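Two Handles and a Table
Teaching a gripper in a shared workshop in Rikow

The gripper Inna Tkachuk and Kekeli Gyamfi are building has no arm yet. It has a pair of handles instead, and a person to carry them. The arm, a secondhand unit Ostap Yatsenko is rewiring at home, is due on the bench in December. Until then the pair record demonstrations by hand in the Kovard workshop, a rented ground-floor room that they share with a model railway group and a man who restores accordions.

The method is well established in research labs and has become cheap enough for hobbyists. A person performs a task while holding the tool the robot will later carry. Cameras follow a printed cube fixed to the top of each tool, and software recovers position and orientation from the square markers on its faces. The recorded path becomes training data.

Most of the first month went into the cubes. The early ones were printed in glossy filament and threw reflections at certain angles, so the tracker dropped out whenever a wrist turned toward the windows. Matte sheets glued over white blocks fixed that. Gyamfi then found that a cube mounted even slightly off square produced an error that grew with the distance to the tool tip. He now calibrates before each session by pivoting the tip in a dimple drilled in a steel plate – a dull job that takes as long as the first dozen recordings.

The tasks themselves are desk tasks: opening a box, moving a book, setting slim items back in a tray. The jaws on the right-hand tool are gray plastic. The left-hand tool ends in a short black point and is used for nudging and holding down.

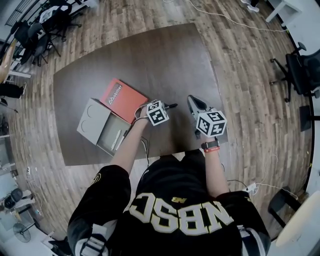

What the numbers look like

Sessions run on Saturday, when the room is free. A good one yields 60 usable recordings. The target for a first trained model is 600, and Tkachuk discards any take in which tracking is lost for more than 24 consecutive samples. Shorter gaps are interpolated.

Cables remain the weak point. A thin lead pulling on the wrist changes how a person moves, and the model will learn the pull along with the motion. Tkachuk has tried a battery version, which added about 29 grams to the handle and tired the operator sooner. She has gone back to the lead for now and routes it down past the wrist.

The remaining question is grip force. The handles do not record it, so the arm will have to close to a fixed width and stop. Yatsenko wants a load cell in each jaw. Gyamfi would like to see the arm move first.

Last updated in December

Comments

Stepan Savchuk: Did you try a larger marker on the top face only? I got less jitter that way, at the cost of a taller tool.

Ivan Didenko: Interpolating over 24 samples seems generous if the hand is turning. What is your frame rate?

giraldo_bench: Second the load cell. Fixed width is fine until someone swaps the box for a softer one.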